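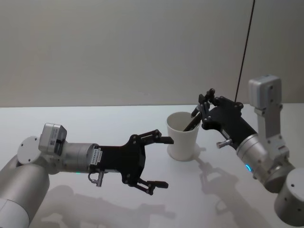

Home Reports Materials Archive Contact

Visit to the Thoroddsen paper cup works, Cunau

June 2020

Thoroddsen makes single-wall paper cups at one site on the east side of Cunau. Board comes in coated from the Skenora mill, printing and die cutting take place in the front hall, and forming and packing share the back one. The visit lasted a morning and followed the material from the reel store to the pallet wrapper, with a stop in the inspection room before the packing line.

Reel store. Reels stand on end, two high, with the mill label facing the aisle. Humidity is logged by hand at the door. Board that has come in from a cold truck is left to stand overnight before it is cut, and in December it stands for a full day. Moisture content is checked at the outer wraps only. I asked whether the core side ever differs and was told that it does, slightly, and that the first blanks off a new reel are watched for curl.

Cutting. Sidewall blanks are nested in a fan pattern across the web. The offcuts are narrow and go straight down a chute to the baler. Bottom discs are punched at the forming machine from a separate narrow reel, so there is no stock of loose discs on the floor. Plain white blanks make up most of the run. Printed work is scheduled late in the week and was not running.

Forming. The side seam is heated and pressed, the disc is set and the skirt folded in over it, and the rim is curled last. The curl is the step that gives the most trouble. If the board is too dry, the outer ply cracks at the seam overlap, where there are two thicknesses to turn. A light film of lubricant is applied to the rim beforehand. Lot 524 was on the machine during the visit, and the operator pulled 20 cups from it at the changeover for inspection.

Inspection room. Plain light gray wall, white tabletop. A white cup on a white top is harder to judge by eye than one would expect, and the rim reads better against the gray behind it. A cup is stood upright and checked for lean first, then for the seam, then for the run of the curl. 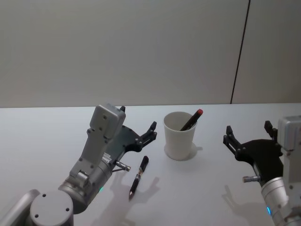 The wall is in panels, and the seam between two of them is a thin dark line. It slants a little, which rules it out as a reference for vertical. Lean is measured with a small square instead, and the limit is written on the lot card. Leak testing follows with dyed water, 20 minutes standing, on absorbent paper. Any mark under the base fails the sample and the lot is held.

Packing. Cups are nested into sleeves and the sleeves go into cartons, 6 to a layer. The nesting depth is set by the taper, and a small change in forming pressure shows up here as a sleeve that will not close. Cartons for Grirker, the largest customer, carry a second label on the short side.

Open points from the visit: the method for checking moisture at the core side, the lubricant data sheet, and the hold procedure for a lot that fails on lean alone. The site office has the list.

We use cookies to remember your settings and measure traffic. Accept Manage preferences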